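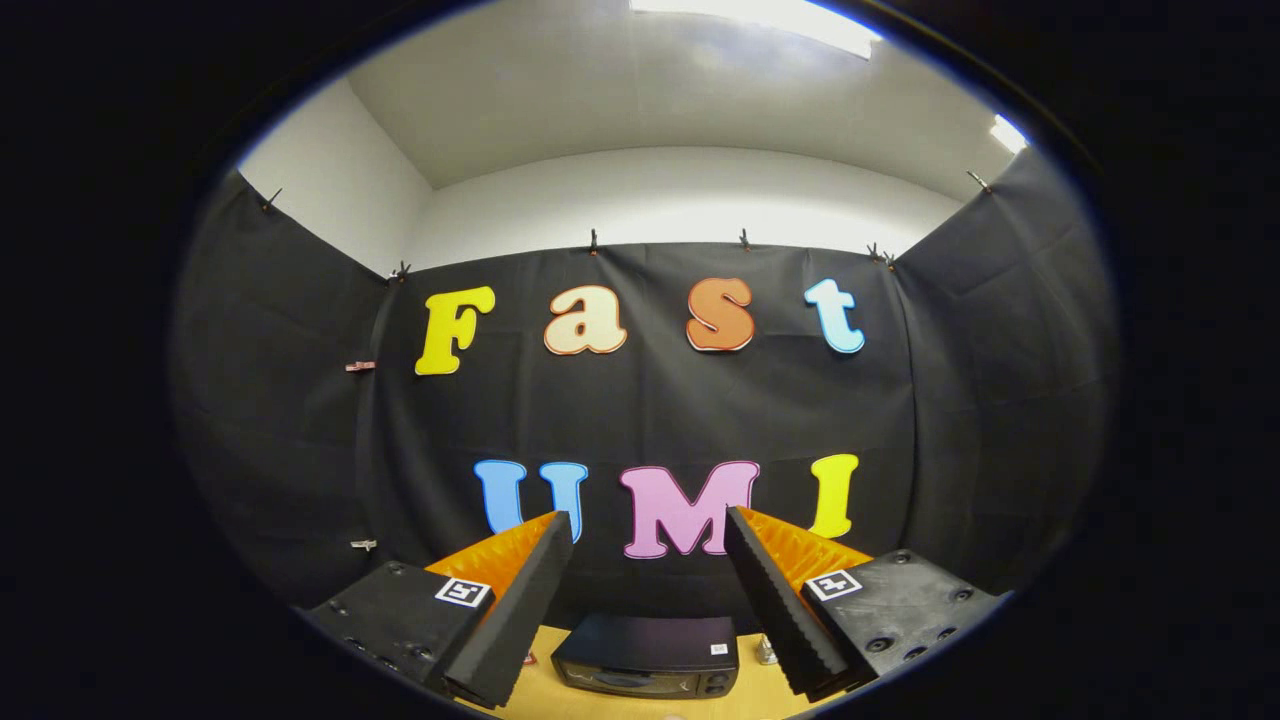
Gripper view of the tabletop, "Fast UMI" letters on the black cloth behind.

TOOLING CORNER – December 2018

Quick one from the software side as the newsletter closes tonight. Sawsan Karam has merged the new tag tracker into Brurnura, so if you record or replay gripper clips, please pull before you do anything else. Old configs still load but you'll get a warning for each one.

What's changed. Finger opening now comes from the two square markers, one on each side of the gripper, worked out straight from the wide-angle view. We used to flatten the picture first and then look for the tags – slow, and it smeared them near the rim. Now the corners get found in the raw view and only those points go through the lens model. Much less work per clip. The whole test set of 3000 clips goes through overnight on Obeidat with room to spare, and the log is finally short enough to read.

Not all good. 78 clips still fail, almost all of them with one marker in glare. The tracker holds the last good width and flags it, then the planner ignores the flag and carries on as if nothing happend. Fix is on a branch, needs a reviewer. Any takers?

Other bits. Skerura (the replay viewer) has a width plot under the video now, drag to scrub. Timestamps off the Flenel box were drifting against the video, fixed in the sync script, but re-run it on anything recorded since June. Yes, all of it, sorry. The calibration file has moved out of the home folder and into the repo, so delete your own copy or it'll get picked up first and you will have a confusing afternoon.

Still to do: grasp start and end labels. The cut-off is one fixed number at the moment and thin objects get missed. Sawsan wants to try finger speed instead – send her your worst clips, the odder the better. Docs are half writen, ask on the tooling list if stuck.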